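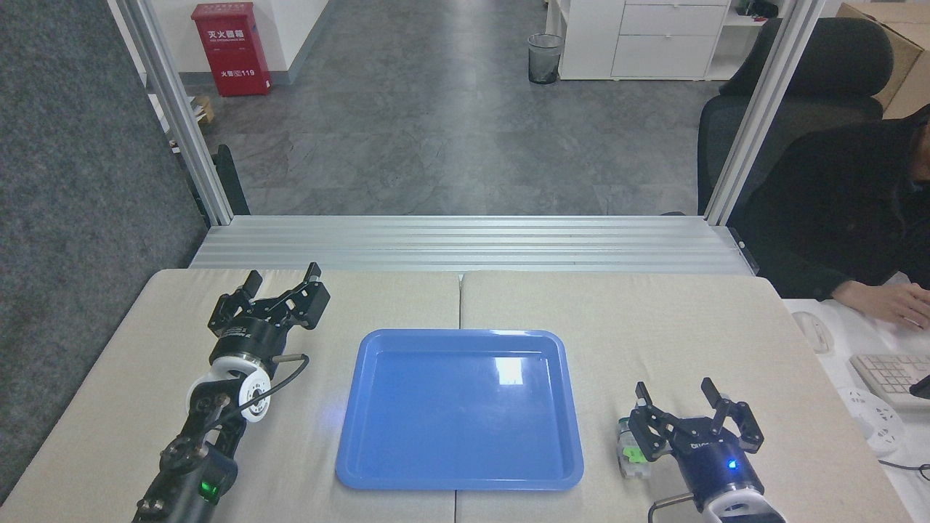

What's the best way to stop a plastic tray sliding around on a padded bench top?
Put a strip of grippy drawer liner under it, cut a bit smaller than the base so you can't see it.

murnis_mum wrote:
Thanks, but I've tried the liner! Mine goes gummy by July and then leaves marks on the vinyl. I sort beads and clips on a cushioned top (two foam panels butted together) and the tray always ends up rocking on the join. It's driving me up the wall.

Ravindran Krishnan wrote:
Shift it off the join then. A flat-bottomed tray straddling two cushions is always going to rock a little. Mine sits fully on the left panel and I haven't had to chase it since.

murnis_mum wrote:
Can't, the tray's too wide for one panel, that's the whole problem :(

ketatska52 wrote:
I'd ditch the padding. Hard bench, rubber feet on the tray, done. I never understood padded tops for sorting, you lose half the small stuff down the seam anyway.

Beatrice Mfinanga wrote:
Disagree with ketatska there. Drop a screw on a hard bench and it's under the fridge before you can swear. On padding it just stops. I run a line of cloth tape down the seam and nothing's gone missing in there (well, one earring back, but that was before the tape).

ketatska52 wrote:
That's what the raised rim is for, surely? Keep the screws in the tray!

Beatrice Mfinanga wrote:
You've clearly never sneezed over a tray of screws.

Ravindran Krishnan wrote:
Ha. Tape's a good idea. Does the colour matter? I've only got grey and my top's beige.

Beatrice Mfinanga wrote:
Not a bit, mine's bright green. Press it down hard at the ends or it lifts.

murnis_mum wrote:
Ok, taping tonight, and I'll slip a thin cutting board under the tray to bridge the gap. Will report back after tea.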